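Apaza back room and laundry corner, walk-through April 4, 2025

I did the whole loop before lunch this time, comments as I went!

- [x] **Extinguisher by the door.** Needle in the green, tag punched for January. Somebody hung an apron over it again (please don't).
- [x] **Dryer lint trap.** Clean. The duct behind it I couldn't reach, so that half stays open.
- [ ] **Cloths and rags.** Oily ones go in the lidded can, plain ones on the hooks. Two were on top of the heater, so no check mark from me. The pink ones are for dusting only, okay?
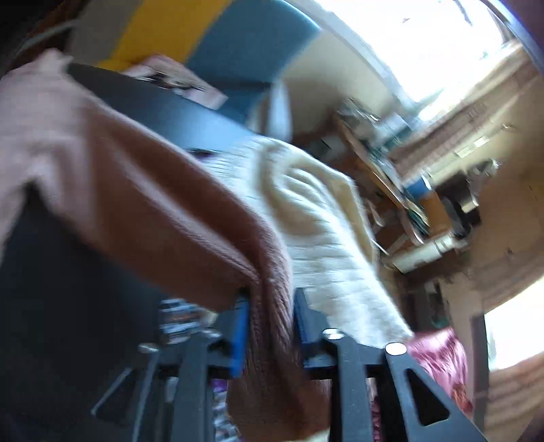 - [x] **Space heater.** 1000 watts, plugged straight into the wall, cord fine.
- [ ] **Odora floor cleaner.** Label is peeling off the big jug. I wrote the name on in marker, but we need a proper label before I'll pass it.
- [x] **Tandix step stool.** All four feet have rubber, no wobble, and I bounced on it a bit to be sure.
- [ ] **Exit light.** Flickers! Bulb is part 289 in the Brorura catalog, I'll order two.
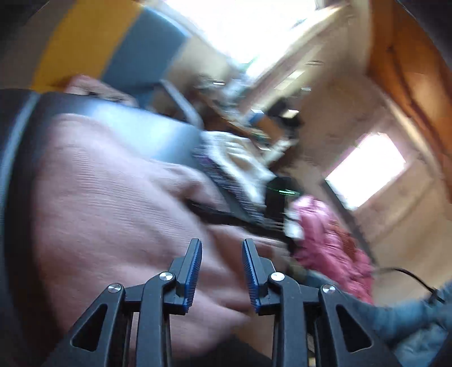

*Back room, April round*

Open items get another look when the bulbs come in.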